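In praise of dull recording software

Every so often someone at a gathering asks me what I do, and when I say I work on software that helps robots learn from people, they want to hear about the clever bit. They mean the model, the big brain at the end of it all. I understand that, and I'm as fond of a good policy as anyone in the trade, but after a few years at Druvemden I've come round to the view that we spend far too much love on the brain and far too little on the plain tools that feed it.

Let me explain how we work. A person takes a gripper in each hand and does an ordinary job, somewhere ordinary, while the cameras run. The markers on the grippers let us work out where each hand was, moment by moment, and from that we build the paths a robot will later try to follow. Our recording program is called Fivetti (named by somebody who has since left, and I never did find out what it meant), and the planner that uses the results is called Urkmont. Between the two sits a great heap of small scripts, and it's in that heap that most of our trouble lives.

Last winter we had 4000 recordings ready for training, or so we believed. When a colleague sat down and went through them properly, 3000 were fit to use. The rest had clocks that had drifted apart, or a marker lost behind a sleeve or a cupboard door, or a hand that leapt across the room between one reading and the next because the tracker had made a bad guess and stuck to it. We had been arguing for weeks about the shape of the network, with charts and a fair bit of heat, and all that while a quarter of what we were feeding it was rubbish! 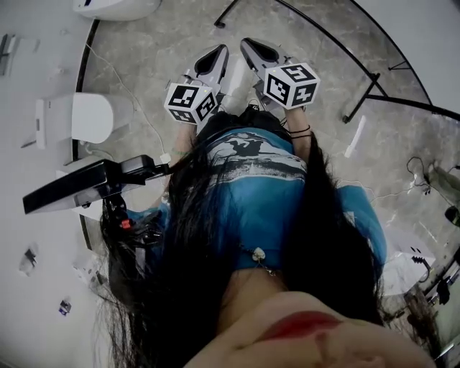
What stung most was how easily we could have caught it. Fivetti knew when it had lost a marker. It wrote the fact down faithfully in a log file, in a folder with an unhelpful name, and carried on showing a cheerful green light to the person doing the work. Both their hands were full, and they could hardly be expected to go reading log files. A short beep would have done the job. We've put one in now, and it took an afternoon, most of which went on choosing a beep that didn't make people want to throw the computer out of the window.

I'd go further, and here some of my friends at Marwat will groan, as we've had this argument over many cups of tea. I think a tracker should be allowed to say "I don't know", loudly and often. The fashion is to smooth everything over, so that a gap of 40 frames gets filled with a lovely curve and the file looks whole. It makes for a pretty plot. But the planner can't tell a real movement from an invented one, and it will learn the invented one just as eagerly. Their reply is that throwing out every doubtful stretch wastes people's effort, and they have a point, especially when someone has spent a whole morning bending and reaching. My answer is to keep the stretch but mark it as doubtful, and let whoever trains on it decide.

The same goes for calibration. Ours used to be 11 steps long, written by people who knew the system inside out and never had to use it before breakfast. Naturally, steps got skipped. I used to grumble about that, and then I tried it myself in a cramped room with hair in my eyes and a cable round my foot, and I skipped two. The program should check what it can by itself and ask the person only for what's left.

None of this will get anybody a prize, and it's hard to put in a talk. Still, if you run a team like ours and have a bit of money to spend next year, I'd ask you to give a good programmer six months on the recorder before you buy another rack of machines. Let them go along to the sessions and hold the grippers for a day or two as well. They'll come back with sore wrists and a long list, and I'd start at the top of it.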